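# The Folding Hour

The machine came to my aunt's house in Modurdale in October, in a box so large that the delivery man had to turn it twice in the hallway. It was a Clikix, the second model, and my aunt had paid 2,362 for it, in instalments. She told me this on the telephone in a low voice, as if the machine could hear the price and become proud.

I went to see it on Sunday. My aunt was sitting on the kitchen stool with her tea, and she didn't stand up to kiss me. She was watching.

"It is learning the towels," she said.

I watched also. It took one corner of a towel, lifted it, and waited. Then it searched for the second corner, and it searched for a long time. When it found it, the first corner had fallen. It began again. My aunt was not impatient. She had taught the towels to two daughters and to me, and I think we were not much quicker.

"In the shop it folded very nicely," she said.

In the shop, at Grewal on the high street, it had folded the same blue shirt all day on a white table. I had seen it through the window. People stopped with their bags and said that soon we would have no work to do at home. But the shirt was always put down in the same place, and in my aunt's house nothing is put down in the same place.

The first week it could do the spoons. The second week it could do the spoons and the dry cups. It could not do a cup with water standing in it, and it could not do my uncle's old coat, which has a torn lining. My aunt wrote all of this in a notebook, with a pencil, one page for yes and one page for no. The page for no was longer, but she had written it in smaller letters.

"You could send it back," I said.

"Plullis sent theirs back," she said. Plullis is the laundry behind the station. They had wanted it to do 200 sheets in a day, and it did not like the sheets with elastic. "They are a business. I am not in a hurry."

She put down her tea and went to the next room, where the clothes were waiting on the marble. I followed her. She has flowers on every wall there, big orange ones and pink ones, and I always feel in that room that I should speak more quietly. 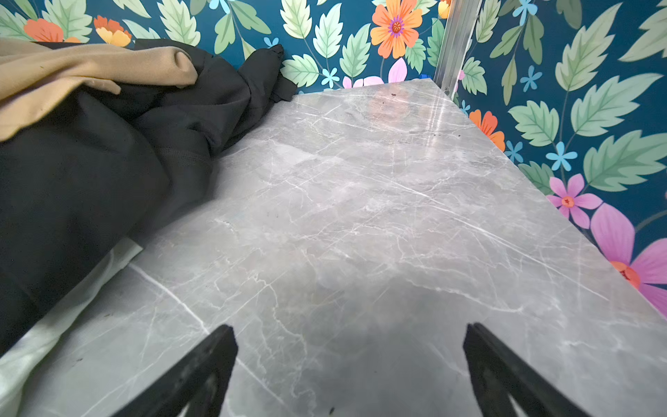 "Now the dark one," she told the machine, though it does not understand when she speaks without pressing the button. She pressed the button and told it again.

It came forward slowly and stopped above the cloth. I found that I was holding my breath. It closed on a fold, pulled, and the whole heap moved with it.

"No," said my aunt kindly. "Only one."

She took its black fingers in her hand, the way she used to take mine, and brought them a little to the left. Then she stepped back and pressed the button.

I asked if I should put the kettle on. She said yes, but not to make noise with the cups.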